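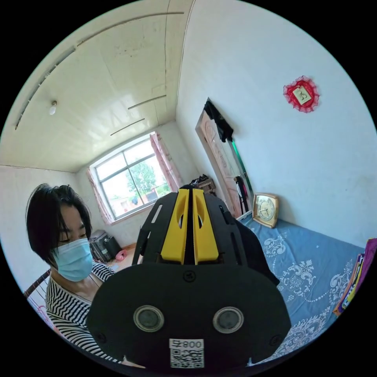 RILLACH, Mon 3 February

By Archana Tripathi

Home Projects Term Reports Archive Contact

Where the School Lunch Bread Goes

For my term project I looked at bread waste in the Dollier Hall cafeteria. I picked bread because it is served at every meal, it is easy to weigh, and the kitchen already keeps a paper log of how much it orders. My advisor was Masanobu Amano, who teaches food studies and helped me get permission to stand next to the tray return for most of January.

The question was simple: how much of the bread that leaves the kitchen gets eaten, and does the type of bread change the answer?

How I did it

The cafeteria buys from Kikuchi Bakery. On a normal lunch there is a basket of white rolls and a basket of sliced whole wheat. Students take what they want and there is no limit. I put two bins at the tray return, one for rolls and one for slices, with a sign asking people to drop leftover bread in the right one. After lunch I weighed each bin on a kitchen scale and wrote the number down. I also weighed what was left in the serving baskets, which the kitchen throws out at the end of the day if it has been sitting uncovered.

I left out butter and jam as well as I could by scraping. Soup was a bigger problem. A roll that has been in soup weighs a lot more than a dry one, so on soup days I put soaked bread in a separate bag and did not use it in the totals. This means the real waste on those days is higher than what I report.

Results

Over the whole period I collected 569 pieces of leftover bread at the tray return. Of these, 400 were rolls and the rest were slices. By weight the gap was smaller, as many of the rolls were half eaten and most of the slices came back whole.

The basket leftovers were the part I did not expect. On Fridays, when a lot of people go off campus for lunch, the kitchen put out the same amount of bread as on other days, and the baskets were still close to full at closing. On two Fridays the basket leftovers weighed more than everything in my bins.

I also handed out a short paper survey and got 100 back. The most common reason for leaving bread was "took too much." The second was "it was hard." A few people wrote that they take a roll out of habit and do not really want one. I do this too.

A small test

For the last week the kitchen agreed to cut the rolls in half before putting them out. People could still take as many halves as they wanted. The roll bin was lighter every day that week than on the same day the week before. One week is too short to prove much, and the menu was different – there was pasta twice, and people seem to finish their bread with pasta. I would want to run it for a full term before asking the kitchen to change for good.

Problems

The sign was in the wrong place for the first few days and people walked past it. I had to move it to eye level. I also missed one lunch for a dentist appointment and left that day out completely. The kitchen scale only reads in steps of five grams, so small amounts are not exact.

What I would do next

I would like to compare our numbers with the dining room at Hornano, which bakes its own bread and puts it out in smaller batches. I would also ask the kitchen to try a smaller order on Fridays. The bakery needs the order the afternoon before, so it would have to be planned a day ahead.

Thank you to the lunch staff for letting me be in the way.

Comments (3)

pmk: The halves were a good idea. Please also do something about the whole wheat, it is dry by noon.

Former Dollier resident: We had the same problem with rice. Did you ask the kitchen what the extra bread costs them?

Archana T.: I asked, but they pay one bill for all the baked goods and could not split it. I will try again next term.

Previous report Next report Back to top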